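Visit to the Tindall laundry rooms, Nerkberg, 9/5/26

We were 4 visitors in the afternoon group, and the door was already open when we came. Tindall washes for the small hotels of Nerkberg and also for private families, up to 300 kilos in one day. I had expected much steam and noise, but it was rather calm, and one could speak in a normal voice.

First we saw the sorting. Dark things and light things go apart before anything comes into the drum, and pockets are turned out. The white wicker baskets are shallow, more like trays, so a sock cannot hide at the bottom — I liked this very much.
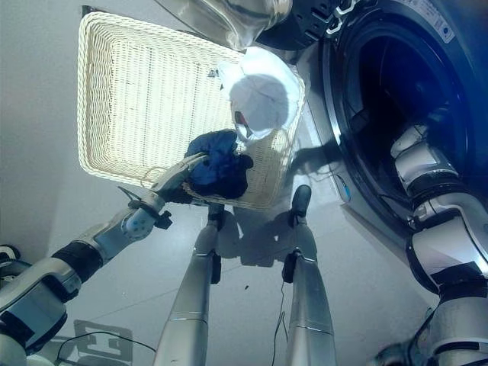 Venkatesh Rai remarked that at home he never sorts, he puts everything at 40 and has had no trouble in years. We discussed this for a while, and I am still of the other opinion, at least for navy blue.

After that came the ironing room, which is narrow and very warm. A pressed shirt costs 85 cents more than a folded one. The tea at the end was free, with small almond cakes from the Haneo bakery. The next open day is in October, and one must write to them for a place.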